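Print this entry | E-mail this entry
Filed under: Bench Notes > Teleop > Suturing

September 20, 2026

Sunday in the lab, so the building is quiet and the heating is off, and I have the master console to myself for once. Writing this up before I forget what I did with my hands, which is the whole trouble with this job.

Carrying on with the knot-tying set for the Wallora policy. Same plan as before: I sit at the console, drive both arms, do one stitch start to finish, let go of the pedals, label it, do the next one. The recorder takes joint angles, jaw angle, pedal state and all the camera streams. I had two hours before lunch and wanted clean demonstrations more than I wanted lots of them.

First half hour was rubbish. I'd left the motion scaling at 2 from Friday, when I was doing the coarse reaching stuff, and at 2 every little twitch of my wrist turns up at the tip looking like I've had six coffees. Changed it to 3 and everything calmed right down. The cost is that I run out of room at the console and have to clutch a lot more, so the recordings have these flat bits where my hands are going back to the middle and the tool is sitting still. I've been trimming those afterwards. Not sure I should be! If the policy never sees a pause it may never learn that pausing is allowed, and the tool does sometimes need to wait for the other one to get out of the way.

Things I noticed about my own driving, in no order:

I look at the jaws far too much. When I look at where the thread is going I make much smoother loops. When I stare at the tips I go round in little corners, like drawing a circle with a ruler.

I regrab. Constantly. I'll have a perfectly good hold on the thread and then let go and take it again a touch nearer the tip, for no reason I could give anyone. It's a habit from tying by hand, where you can feel the slack. I can't feel anything through this console, so the regrab does no good at all, and the last model picked it up beautifully - it would grab, let go, grab, let go, like somebody testing whether a pen works. Made a real effort today. Caught myself at it anyway on a good few.

Tail length. I leave the tails all different lengths and at all angles. For a person that doesn't matter much. For training I think it might be good, because then the policy has to cope with old thread lying about in the picture and learn which bit is the live one. The wrist view is where this gets hard. Old thread and new thread are both just dark lines on tissue, and the only real clue is that one of them goes back to the jaws.

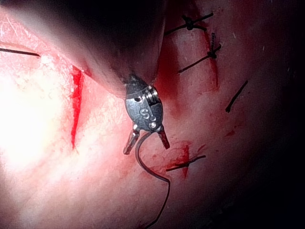
Reginald Lindqvist read the draft of this over the shared folder and wants it noted that he disagrees about the trimming. His view is that the clutch pauses are my problem and not the robot's, and that teaching it to stop dead for no visible cause is how we got the April model, which would hang over a stitch for ages like it was waiting for a bus. He'd cut every pause where the pedal says clutch and keep every pause where it doesn't. Which is annoyingly sensible, and the pedal state is right there in the log, so it's a few lines of script. Done, or will be by tomorrow.

He also asked whether the wrist camera is earning its keep. I think it is. Even with the shaft big and blurry along the top, the bit that matters is sharp: the wrist joint, both jaws, the thread coming off them in its curve. From the overhead view I couldn't tell you which way that curve is lying. From the wrist view I can, and if I can then there's at least a chance the network can. What I don't love is the lighting. One side of the tissue goes nearly white with glare and the far side drops off to almost black, and knots on the dark side are going to be hard work for anything trying to find them. I could turn the light down, but then the shadow side gets worse. The Nazari diffuser might help. It's in the drawer somewhere, under the spare drapes I think.

Also the instrument wants a proper wipe between runs. There's reddish muck on the wrist and down the jaws, and I don't want the model deciding that a dirty tool means "halfway through" and a clean one means "just starting". That sounds daft but we had a version of it at Larkville, where the policy learnt to read the time of day off the window blind.

After lunch I tried the shared control mode for a bit, where the policy drives and I lean on the handles to correct it. Strange feeling. It's like teaching someone to park while holding the wheel from the passenger seat. When it's going well I hardly push, and then I get lazy and push late, and late corrections are big ones, with a jerk in them. I'm keeping those recordings in a separate folder and not mixing them with the straight demonstrations until somebody has plotted the forces. Probably me.

Good count for the day: 27 that I'd be happy to show anyone. The target for the set is still 1,000, so no, I'm not doing the sums.

One for the Diltlow lot when they visit: they asked for demonstrations from at least one person who has never tied a surgical knot. I think that's a good idea, and I'd like to sit behind whoever it is and say nothing. My guess is they'll be slower and a lot more regular than me.

To do:
- clutch trimming script, pedal state only
- find the diffuser, try it with the light a bit lower
- wipe the tool every run, and put it on the checklist so I stop forgetting
- label the regrabs as regrabs, don't bin them
- the left handle has a sticky feel at full twist, look at it before the next session
- book the console for a weekday evening if there's one going

Last updated: same evening, spelling and the bit about the pedals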